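## 4.2 Hanging a strap on something you can't see the top of

Of all the tasks in the Pollo set, the strap task is the one I lost the most sleep over. On paper it's tiny. There's a thin pole on a ring base, there's a black strap somewhere, and the gripper has to pick up the strap and loop it over the pole. A kid can do it. The trouble is that when you hold the gripper low over the table, the top of the pole is out of view, and the top of the pole is exactly the part you need. What you do get to see is the ring. So a policy that works from the wrist view has to look at the ring, remember (or guess) how tall the pole is, and go up with some confidence.

That's the whole question of this section: how much does remembering help, and what does the policy hang on to when it can't see the goal? The four panels of Figure 5 are wrist views of the strap setup, and in every one of them the pole runs out past the top of the view with the ring base resting on the white table. 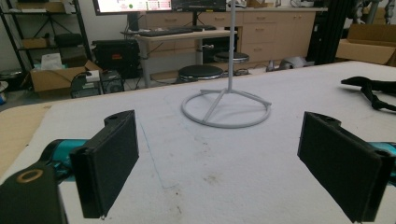

We collected 744 demonstrations for this task, all with the hand-held gripper, split between two people who took turns. I was one of them, which I mention as a possible source of bias and also as an explanation for my shoulder. We moved the stand between demonstrations and changed where the strap started, but we did not mark positions on a grid. My feeling (shared by most of us at Quiroga, though we argued) was that grids make people sloppy about everything that isn't on the grid. A demonstration started when the gripper was open and low, and ended when the fingers let go of the strap. Anything where the stand tipped over was thrown out and recorded again.

Both policies were trained on the same demonstrations with the same image encoder. Vuvasix is our baseline and only looks at the current view. Memow is the same network plus a small memory: it stores a compressed version of earlier views and gets to look back at them when choosing the next motion. I kept that memory small on purpose. An early version could look back over the entire demonstration, and it learned to replay the average trip across the table, more or less ignoring where the stand was that day. Cutting the memory down fixed most of that – and it also made training a lot faster, so nobody complained.

One detail matters more than I expected when we wrote the first draft. The memory stores views together with the gripper pose at that moment. Leave the pose out and Memow drops back to the level of Vuvasix on this task. It makes sense once you think about it: having seen the ring a moment ago is only useful if you also know how far you've moved.

**Figure 5.** Wrist views of the strap setup. The fingers are open in all panels. The stand's position in the view changes from panel to panel.
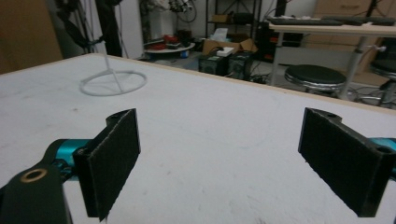

A reader of our October draft objected that memory might be getting credit for something much duller: with so much fixed furniture behind the table, a policy could work out where it is in the room and never need the stand at all, so the fair comparison would be one where the background can't help.

I didn't love hearing that, and it was a good point. The room is busy. Shelving, boxes on the floor, stools, a desk with keyboards – it's a feast of landmarks, and we'd hardly touched any of it during collection. So we went back and ran everything again under a second condition, where the part of the view beyond the far edge of the table is replaced with plain gray at test time. No retraining, no fine-tuning. We call this the masked condition, and the original is the open condition.

We tested on 12 layouts that neither policy had seen, each one a pairing of a stand position and a strap position, and we used the identical layouts for both conditions. To put the stand back in the same place between runs we overlaid a saved view on the live one and nudged until they matched. It's slow and a bit silly, and it works fine.

In the open condition, Memow did better than Vuvasix on the lift and on the final release. The two were hard to tell apart on the grasp, which is what I'd expect, given that the strap is lying on the table in plain sight while you reach for it. In the masked condition Vuvasix got noticeably worse at the lift. It would take hold of the strap, head toward the stand, and then hover. Memow got worse too, but it kept going up, and its misses were mostly sideways ones where the loop brushed past the pole.
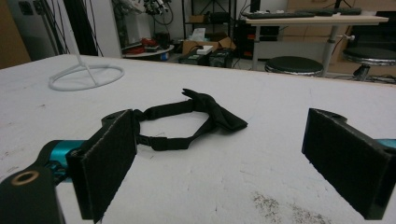 The strap brings its own problems, and I should be fair about them. It's soft, it never lies the same way twice, and the loop can be wide open or nearly flat depending on how it landed. When the loop is flat, neither policy does well, masked or open. A human demonstrator deals with this by giving the strap a little shake on the way up (go ahead, try it with a lanyard, you'll do it too!). Those shakes are in the training data, but neither policy learned to make them at the right time. Memow sometimes shakes a strap that's already open. I have no good explanation for it and I don't want to invent one.

So my reading is this. The reader was partly right: the background was helping, and it was helping Vuvasix more than Memow. Memory plus pose lets the policy lean on the ring instead of the room, at least for the lift. I'd be careful about stretching this further than one stand and one strap. A taller pole with the same ring would fool Memow completely, and we didn't test it.

We also looked at which stored views Memow goes back to during the lift. It favors the last ones in which the whole ring was visible, and it mostly skips views where a finger covered part of the base. We never asked it to do that. I was pretty happy the afternoon we plotted it.
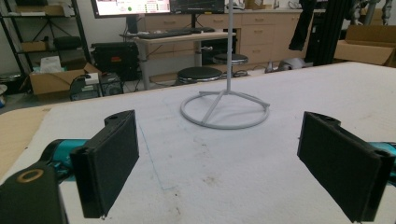

*Flurina Lehner, lead author; data collection and strap-task evaluation*

A few practical notes for anyone who wants to repeat this section. Keep the table surface the same between collection and testing, scuffs, pen marks and all, or else change it often during collection. We did the first. Check the finger opening at the start of each session, as a small offset there shows up later as a sideways miss and looks just like a policy error. And save the raw poses along with the filtered ones. We only kept the filtered ones for the first batch, and the pose ablation had to be run without it. The masking code and the layout views come with the Memow release, and the settings for Vuvasix are in the appendix.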